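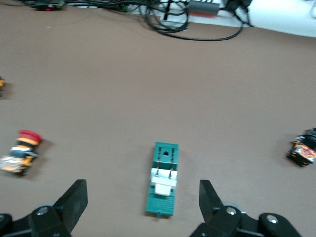

How often should the gripper fingers on a two-arm sorting cell be realigned?

Every 200 running hours, and again after any collision stop or finger change. Cells that handle only one part size can go longer, but the check itself takes 12 minutes and is worth keeping on the same schedule.

This page covers finger alignment on the Pilholm cell, which sorts small electrical parts and push buttons from an open table. The steps apply to both arms. Do one arm completely before starting the other.

Tools

Hex keys, metric set
Feeler gauges
Flat steel reference block, 17 mm wide
Lint-free cloth and isopropyl alcohol
Thread locker, low strength

Before you start

Move the arm to its service pose and put the controller in manual mode. Set gripper force to the lowest value in the Ghanem panel. Lock out the other arm. Status lights on an arm do not confirm a lockout; check the panel.

Checking the fingers

1. Open the gripper fully. Wipe both pads with alcohol and let them dry.

2. Check each finger screw for movement with the hex key. Do not tighten yet. Write down any screw that turns.

3. Place the reference block between the pads and close at low force. Both pads should touch the block along their full length.

4. Try the thinnest feeler gauge at the tip and at the base of each pad. If it slides in at either end, the finger is tilted and has to be reset.

5. Repeat with the wrist turned 90 degrees. A gap that appears only in the second position points to play in the bracket. Go to the bracket section of the Sandimau service manual before continuing.
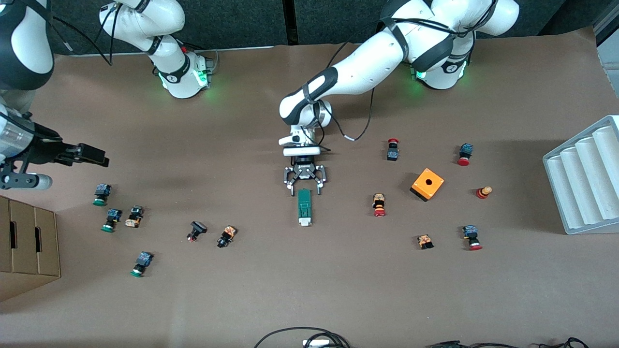
Resetting a tilted finger

6. Loosen the finger screws one half turn. Close the gripper on the block and let the pad settle against it.

7. Hold the finger and tighten the screws in two passes, alternating between them. Use the torque printed on the service card for your finger type.

8. Open, close and measure again. If the gap is still there after two attempts, replace the finger. Filing the pad is not a repair.

9. Remove the screws one at a time, apply a small drop of thread locker, and refit to the same torque.

Testing on parts

Return to normal force and run the pick test with the arm at reduced speed. Use mixed parts, including at least one round button and one flat circuit board. Round bodies show a tilted pad by rolling as the fingers close. Boards show a height error, usually as scraping on the table.

Run nine picks per arm. One dropped part calls for a second run. Two dropped parts mean the alignment has to be repeated from step 3.

If the parts are held firmly but off center, leave the fingers alone and check the tool offset in Ghanem. An offset that was saved before a finger change will be wrong by the difference in finger length.

Log the gauge readings, the screws that were loose and the pick result under the arm's entry in Brustedus. Reset the hour counter for that arm only.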